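Home Coffee Brewers Grinders Parts Contact

Dinlow 8-Cup Batch Brewer

May 15, 2025
By Catalina Vergara

The Dinlow is a filter coffee brewer for small cafes, bakery counters and breakfast rooms. It makes eight cups at a time into an insulated server. There is no hot plate. If you sell more filter coffee than you can pour by hand but don't have room for a full-size urn, this is the size to look at.

We have sold the Dinlow from our Mirkport shop since December. The machine comes in matte black or plain steel, and both finishes cost the same. The servers are sold in steel only.

How it works

Fill the tank at the back, put a paper filter in the basket, add ground coffee and press the front switch. The machine wets the grounds, waits, and then pours the rest of the water through a wide spray head. You can change the length of the wait with the dial on the left side. We leave ours on the middle setting for most coffees and turn it up for anything roasted in the last few days.

The basket lifts straight out for emptying. It has a drip stop, so you can pull the server early if someone is in a hurry, but put it back quickly. The basket will overflow if it fills up with the stop closed.

The tank has to be filled by hand. A plumbed version, the Dinlow P, is available to order and takes longer to arrive. It needs a cold water line with a shutoff valve and a filter cartridge, neither of which is in the box.

What you get

The box contains the brewer, one server with lid, the filter basket, a measuring scoop, a cleaning brush and a pack of 100 paper filters. Replacement filters come in cartons of 1000. Other flat-bottom filters will fit if they are the same width at the base, though the thinner ones tend to fold over when the water hits them.

A second server is worth having. Most of our customers brew into one while pouring from the other, and the lids are interchangeable. The older Vurkau servers also fit under the spray head, but their lids do not line up with the opening, so use the Dinlow lid.

Grind and dose

Use a medium grind, a little coarser than you would for a single cup. Weigh the coffee for the first few batches instead of trusting the scoop. If the coffee tastes thin, go finer before adding more. If it tastes harsh and the basket is slow to drain, go coarser.

Joaquín Cáceres at Urrutia, the bakery two doors down from us, has used his every morning through the winter. He found the first batch of the day came out weaker than the rest and now runs plain water through before he opens. That fixed it for him. We do the same in the shop.

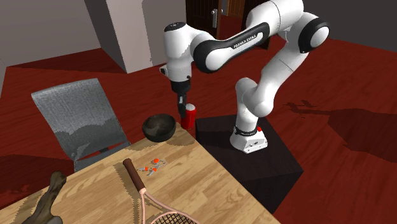 Cleaning

Rinse the basket and server after every batch. At the end of the day, wipe the spray head with a damp cloth and leave the tank lid open to air out. Descale once a month in hard water areas. Use a citric acid powder and follow it with two full tanks of clean water.

Do not put the server in a dishwasher. The outside will survive it, but water gets in around the base and the server stops holding heat. This is the most common fault we see, and the warranty does not cover it. The basket and scoop are dishwasher safe.

Spare parts

We stock spray heads, basket springs, lid gaskets and tank lids. The gasket is the part that wears first. When coffee starts to drip from the spout with the lid closed, change it – no tools needed. For the switch or heating element, bring the machine in and Sibel Bayram will look at it at the repair bench. Please empty the tank before you carry it over.

Ordering

The brewer ships within 10 working days. Pickup from the shop is free, and you can taste a batch from the counter machine before you decide. For orders of more than one brewer, or for the plumbed version, ask for Aldana Ulloa. Unused machines can be returned in the original box.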